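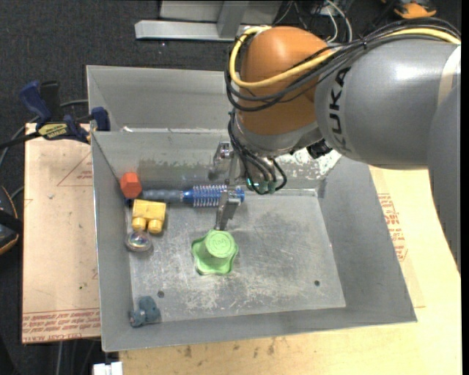 KUKA over the bin, fingers above the brush and the green knob.

20 June 2021

Picking up from the May notes on Prurnis (grasp planner). Two problems left over: the segmenter merges things that touch the back wall, and the trajectory check is too cautious near the rim of the bin.

Segmentation first. The red-orange block at the end of the brush handle keeps coming out as one object with the handle. Dropped the minimum cluster size to 800 points and the two split. The clear round thing by the left wall is still bad. Depth returns nothing useful on it, so the mask is mostly a hole. Leaving it to the color branch for now.

The scuffed patches on the back wall give false edges in color. Masked the wall using the bin model from Foulkes instead of tuning thresholds again.

Planner: 3,783 candidates sampled on this layout, 649 left after the collision check, 161 after the reach filter. Most of the ones thrown out were for the cable bundle, which we model as one fat capsule. That is wrong when the wrist is rolled. Try two thinner capsules, one for the upper run and one for the drop at the wrist.

The clamp on the back left corner was not in the collision world at all. Added it as a box with 3 cm padding.

Dada logger drops joint states when Herkine restarts the camera node. Workaround is to start the logger last. Ticket is open.

To do:
- cable capsules, then rerun with the same seed
- save bin model with clamp as a new version
- check brush grasp scores, handle vs. barrel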